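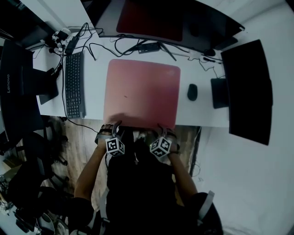
Olaia Arroyo had her boots off before I'd found a chair. She had come straight from training, and she apologised twice for the mud before asking whether there was any tea going. There was, and we sat with it for most of the afternoon.

She has kept goal for Trava for 3 seasons now, and on Sunday she'll walk out against Garrido in the last match before the winter break. I asked if she was nervous. "I'm nervous before all of them," she said. "I was nervous before the friendly with Wosska, and half of their team were under eighteen. My mum says I was nervous before school plays when I was a tree."

Garrido beat them by a single goal in the autumn, a header from a corner, and she still thinks about it. "I came for it and I shouldn't have. Macarena told me so on the pitch, quite loudly, and then again on the bus."

Macarena Aranda is the captain and centre half, and the two of them have shared lifts to the ground ever since Arroyo signed. I rang her the next morning, and she laughed for a good while when I read that back to her. "I did say it on the bus," she said. "I also said she'd made four saves we had no right to expect, but she never remembers that part, does she?"

The crowds have grown, too. There were 553 through the gate for the last home game, and over 500 for the one before it, which would have seemed a daft thing to hope for when Arroyo was standing in the rain at her first club, Gitico, with her dad behind the goal holding the spare gloves. "You could hear every word he said," she told me. "Everyone could. It's better now that it's noisy — I can't pick him out."

Aranda's knee has been strapped since the cup tie, but she expects to start. The league picks up again in January, with an away trip to Wosska, and Arroyo plans to spend the break at her grandmother's, eating and not diving on anything. "Maybe the sofa," she said, and went to look for her boots.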